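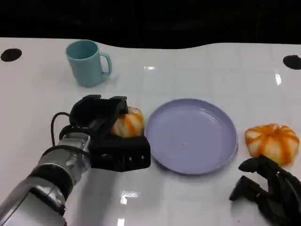 A pale blue mug toward the back of a white table.

Household Tips: Keeping School Records and Personal Details in Order at Home

Families receive a large number of forms, letters and login slips during the school year. The following tips were compiled by Hala Nseir and Rasha Zoubi for the Darwish Family Information Service. They apply to paper records and to records kept on a home computer.

Before filling in a form

Read the whole form first. Many forms mix required questions with optional ones, and the optional ones are often marked only by a small note at the foot of the page. If the purpose of a question is unclear, leave it blank and attach a short written query to the school office. Do not guess.

Keep a copy of every form that is returned. A photocopy or a clear scan is sufficient. Write the month on the copy and the name of the office it was sent to.

Storing papers

Use one folder per child, with dividers for health, enrollment, transportation and meals. A standard folder holds around 50 sheets before the rings begin to pull. Birth certificates and passports should be stored separately, in a locked drawer or box, and taken out only when an original is requested. Most offices will accept a copy.

Papers on a refrigerator door can be read by any visitor. Class lists, bus numbers and pickup times are better placed inside a cabinet door.

Passwords and apps

Assign each school account its own password. A small notebook kept in the locked drawer is acceptable for this purpose, provided it is not carried in a school bag. Families using the Fodo messaging app should review the profile page each August and remove old phone numbers and former addresses. The birthday field may be left empty.

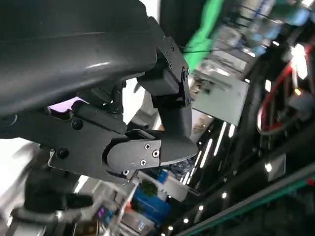

How long should old school forms be kept at home?
Permission slips and lunch forms may be shredded at the end of the school year, while report cards, health records and enrollment letters should be kept until the child has finished school.

Disposing of papers

Shred anything that shows a full name together with a birth date, student number or address. Tearing by hand is not enough – the pieces are easily matched. Where there is no shredder in the home, soak the papers overnight in a bucket of water, work them into a pulp and place the pulp in the household trash. Remove staples beforehand.

Old name labels on lunch boxes and coats should be peeled off or covered before the items are given away. Warm soapy water and a plastic scraper will lift most paper labels.

Asking to see a record

Requests to see a child's record should be made in writing. State the child's name, the school and the records wanted, and keep a copy with the date it was sent. Hiba Saab answers general questions on this page at the Darwish front desk, extension 146.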